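4.2 Setting Up the Bin and Collecting Trials

I should say up front that the bin-picking project grew out of a class I teach, and that most of what follows was worked out by students who had never touched an industrial arm before the semester started. We called the project Botitora, after a team name that won a vote in the first week, and the name stuck to the software too. So when I write "Botitora" below I mean the whole pile of code, cables and metal, and when I write "the class" I mean the people who kept it going.

The task sounds simple enough. A mixed bunch of small things goes into an open metal bin, the arm reaches in, picks one up, lifts it clear and drops it on the other side. The students got to choose what went into the bin, and I'm glad I let them, because they picked much meaner objects than I would have! Anything boxy with flat sides was easy for our grasp planner (see Section 3), so they went looking for round things, crinkly things and things that throw the light back at the camera. Clear and silvery packaging became the class favorite, mostly for how badly it messed up our depth readings.

We clamped the bin to the work surface after an early round of trials in which the gripper pushed a wall and the whole thing slid. It only moved a little, but our calibration assumes the bin stays put, and we had to throw out everything from that afternoon. The clamps fixed it. They also gave us a new problem, which is that the planner didn't know they were there, and one group spent most of a lab session adding them to the collision model by hand.

Cables took up more of our time than I'd like to admit. The ones for the gripper run along the outside of the arm, and they need enough slack at the wrist joint to let it turn all the way. Too little slack and they pull tight halfway through a move; too much and the loop hangs down between the camera and the objects. We went back and forth on this for weeks — strapping, taping, cutting the tape off again — and settled on the layout in Figure 3, with a wide loop beside the joint and the bundle tied down higher up. It still hides part of the gripper from the camera at some wrist angles. We report those trials along with all the others. 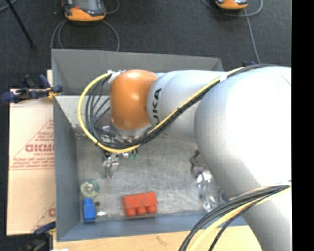 Figure 3. The arm reaching into the clamped bin, with the cable loop next to the wrist joint and a mixed set of objects on the bin floor.

4.3 Trial Counts and What We Left Out

In all we logged 2,652 pick attempts. The class worked in 8 groups, and each group ran the same script with its own choice of objects. I set aside 762 of the attempts as a test set before anybody had trained anything, and I kept them on my own laptop so that there'd be no peeking (they did ask). An attempt counted as a success only if the object left the bin and stayed in the gripper for three seconds. Plenty of picks looked great for one second, and there were some loud arguments over those.

We dropped any attempt where a person stopped the arm by hand. I know this makes our numbers look a bit kinder than they should, since a stopped arm was usually an arm about to do something dumb, so the stop log is included with the data and readers can put those attempts back in if they like.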